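Primovow Handling Program – Progress Report to the Curkum Fund
Reporting item: demonstration visit, 22/11/2025 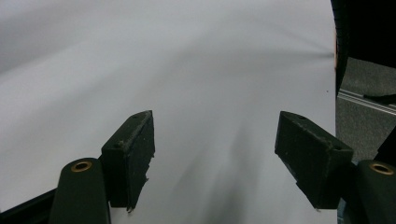

Figure 1. Hand-held gripper with the fingers open over the white work surface. Wear is visible on the upper faces and edges of both fingertip pads.

1. Purpose of the visit

The grant agreement calls for one demonstration to outside visitors before the second payment is released. The visit was held at the Pattinasarany workshop. Arif Pangaribuan ran the demonstration and Ksawery Zieliński kept the log. The visitors were two reviewers named by the Fund and a small group from Basteck, who are considering the gripper for their kitting line.

The program covers demonstrations recorded by a person using a hand-held gripper, and the use of those recordings to train a fixed arm. The visit dealt mainly with the first part. The arm was shown for a short time at the end.

2. Work completed since the last report

The recording set now holds 2430 accepted demonstrations. Of these, 785 were added in the current period, all with the present finger geometry. Rejected recordings are kept in a separate store and are not included in either figure.

The rejection rules were rewritten. Under the old rules a recording was dropped if the fingers left the work surface area at any time, which removed many usable runs in which the operator had only swung wide on the return. The new rules look at the grasp and the release and ignore the path between them, except where tracking is lost.

Calibration was moved to the start of each session. It had been done once per week, and drift in the finger opening value was found when two sessions from the same week were compared. The opening value is now read fully open and fully closed before the first demonstration, and again after any change of pads.

3. Course of the demonstration

The program opened with a short talk on the recording method. Visitors then used the gripper themselves, one at a time, with Arif Pangaribuan at the table. The task was to pick up a small plastic part and set it down in a tray.

Visitor runs were logged but will not be added to the training set. There were 38 in total. Eight failed the acceptance rules, five for loss of tracking and three for a grasp released outside the tray. Most of the tracking losses came from fast turns of the wrist. Visitors were told the speed limit before they started, but there is no signal on the tool when the limit is passed. One of the reviewers asked for such a signal and we agree that it is needed.

The fixed arm then ran the same task with the parts placed by the visitors. It completed the task from ordinary starting positions. It did poorly when a part was set close to the table edge, where the training set is thin. The arm was stopped by hand on one of these attempts. No damage or injury resulted.

4. Condition of equipment

The fingertip pads show scuffing on the top faces, and the lower borders of the inner faces have become ragged. The pads still close evenly under the gauge test and no change in grip force has been measured. Even so, frayed material near the contact face could affect the grasp on thin parts, and the pads will be replaced before recording resumes. The old pair will be labeled and kept for comparison.

The links have been checked for play and need no work. Spare pads are held at the workshop. A drawing for a pad with a rounded lower edge has been prepared – it has not been cut yet, and no claim is made for it in this report.

5. Points raised by visitors

Basteck asked whether the pads can be changed without repeating calibration. At present they cannot. A keyed mount might allow it, but this is outside the current budget.

The reviewers asked how operator differences are handled. Each recording carries an operator code, and training runs have been made with single operators left out. Results will be given in the next report, with the test conditions stated in full.

A question on shadows across the work surface was left open. The lighting at Pattinasarany is from overhead and the operator's arm often blocks part of it. We have not tested whether this affects the trained arm. Ksawery Zieliński will prepare a test using the same task under two lighting layouts.

6. Spending and schedule

Spending is within the approved lines. The cost of the visit was charged to travel and outreach, and no transfer between lines is requested. The order for replacement pads falls under consumables.

Work planned up to the end of January:
– replace pads and repeat calibration
– record further demonstrations near the table edge
– add a speed signal to the hand-held tool
– run the lighting test

The speed signal is the item most likely to slip, as it depends on a change to the tool firmware. If it is late, recording will go ahead without it under the present rules.

The visitor log and the acceptance rules are supplied as Annexes A and B.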